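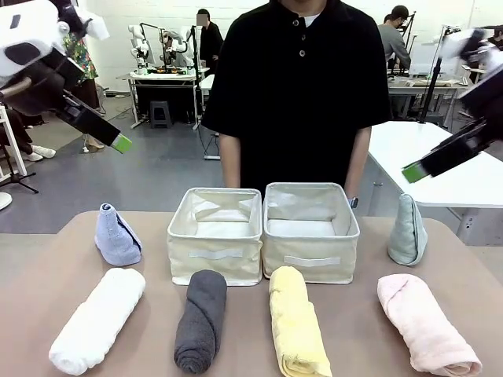
Come and sing with us in Bridetdale! We're looking for new voices

Hello! I run the Bridetdale village choir, and I'm after people who'd like to sing with us this spring. We've got a new programme to learn, a kettle that works (finally) and plenty of spare chairs, so if you've been humming in the car for years and wondering whether you could do something with it, please read on.

First things first: you don't have to audition. I know that's what puts people off, because it put me off for ages. I last sang in front of anyone at primary school, and then I saw a card in the post office window and went along on a wet evening, sat at the back with the altos and mouthed most of it. Now I'm the one writing the cards. You don't need to read music either. Some of us do, some of us follow the dots up and down and hope for the best, and I record every part so you can practise at home over the washing-up.

What we sing

A bit of everything, really. This term it's folk songs from the north of England, a couple of rounds, one rather lovely Czech lullaby in an arrangement by Hájek (we sing it in English, though a few of the keener ones have been having a go at the original) and a longer piece called Velach. Velach was written for village choirs like ours and it's in 4 parts, with a drone underneath that the basses are going to adore. It sounds much harder than it is. There's one nasty page in the middle where the tenors come in before they feel ready, and I've been promising everyone we'll take it slowly.

Who I'm looking for

Anyone over sixteen, but I'd be especially glad of:

Tenors. Any tenors at all. At the moment they're badly outnumbered and it shows.
Low altos who don't mind helping the tenors out now and then.
Basses who can hold a long note and not wander off it.
Somebody who can play the piano a little, for note-bashing. You wouldn't need to be a concert pianist, just able to thump out a line while I wave my arms about.

Sopranos, you're very welcome too! I've got a good few already, so I might ask whether you'd try the second soprano line to start with.

When and where

We meet in the old schoolroom behind the chapel. Rehearsals start at half past seven and run for 2 hours with a tea break in the middle, every week in term time. The first one of the new term is on 4th March, and that's the best one to come to if you can, as we'll all be opening the new music together and you won't feel behind. If you can't make that one, come to any other in March. After that I'd ask you to wait until the next term, so that we've got a settled group for the concert.

There's parking on the lane, but do leave room for the tractor. The front door has a step, and there's a level way in round the side if you'd prefer it. Just let me know and I'll make sure it's unlocked. The heating is best described as hopeful, so bring a jumper.

The concert

We'll be singing in the barn at Duvwood at the end of term. It's a beautiful place to sing, all rafters, and the sound goes up and hangs there. We're raising money for new music stands and for the schoolroom roof. Last year's concert brought in £800 and I'd love to get to £1000 this time, so if singing isn't your thing but you bake, or you could put up posters, or sell tickets on the door, I'd like to hear from you as well.

What it costs

Your first couple of weeks are free, so you can see whether you like us. After that we pass a tin round at the tea break and people put in what they can. The music is lent to you, and all I ask is that you mark it in pencil and bring it back at the end.

How to join

You can simply turn up. Come a few minutes early and I'll find you a folder and sit you next to somebody friendly who knows their part. If you'd like a chat beforehand, leave a note for the choir at the post office with your number on it and I'll ring you back, usually in the evening. Tell me if you've any idea whether your voice is high or low, but don't worry if you haven't, we can work that out over a cup of tea.

And if you know a tenor, bring them along with you!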